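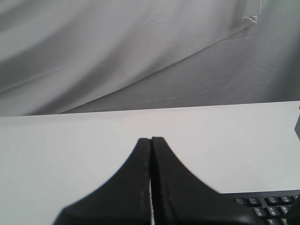

SISIER, July

A robot arm on a white table has one job this summer. It presses keys on a keyboard, one after another, to find out whether each key still works after being pushed many times. The arm belongs to a small workshop called Skivard, and the people there call it Cekisis. This page is about how they get it ready in the morning and what they do when something goes wrong.

The part of the arm that does the touching is called the gripper. It has two black fingers that can open and close. When the arm is going to press a key, the fingers come close together so that they work like one fingertip. When it has to pick something up, they move apart.

Near the gripper there is a small camera. It rides along wherever the arm goes, so it always sees the fingers and whatever is past them. The robot uses these pictures to work out where its fingers are and where the keyboard is.

Getting ready

The first job is cleaning. Someone switches the arm off, waits for the light on the control box to go out, and wipes both fingers with a soft cloth. Dust on the fingers makes them slip. Then the camera lens gets its own clean cloth, because a greasy smudge can make a sharp edge look like a blurry one.

Next comes the table. Cups, pens and bits of tape are taken away. The cloth behind the table is checked too. It doesn't have to be perfectly smooth, and a few creases are fine, but it has to hide the rest of the room. A busy background gives the camera too many things to look at.

After that the arm is switched on and sent to its home position. Home is a pose that the robot goes back to before it starts any job — a bit like standing behind the line before a race. From home it makes 24 short practice moves. If it ends up in the right place every time, the work can begin.

Looking up

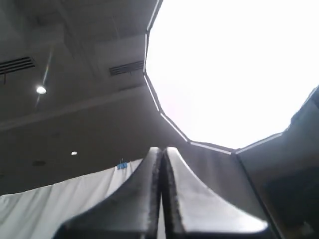
Light matters as much as cleaning. If the sun comes out or a cloud goes over, the same key can look pale one minute and dark the next. A big lamp with a soft cover helps keep things even. The cover spreads the light out, so the shadows on the table are faint and don't confuse the camera. The lamp is turned on before the practice moves and stays on until the robot is finished for the day.

The arm also has to be checked in poses that it doesn't use for typing. It is tipped back, turned to the side and stretched out slowly. The person doing this listens for clicking and watches the cable, which must never be pulled tight.

When something goes wrong

One Wednesday the robot began to miss. It had made 1,369 presses without trouble, and then it started landing on the edges of the keys. The workshop stopped it and looked for the cause. The keyboard was in its place. The lens was clean. One screw at the bottom of a finger had worked loose, so the finger could wobble by a tiny amount.

The repair took around 110 minutes. Most of that was testing. The screw was tightened, the other screws were checked, and the arm did its practice moves again from the beginning. By the end of the next day the count had reached 2,489.

Words to know

Gripper: the part of a robot arm that holds or touches things.

Home position: the pose a robot starts from.

Lens: the clear part at the front of a camera that light goes through.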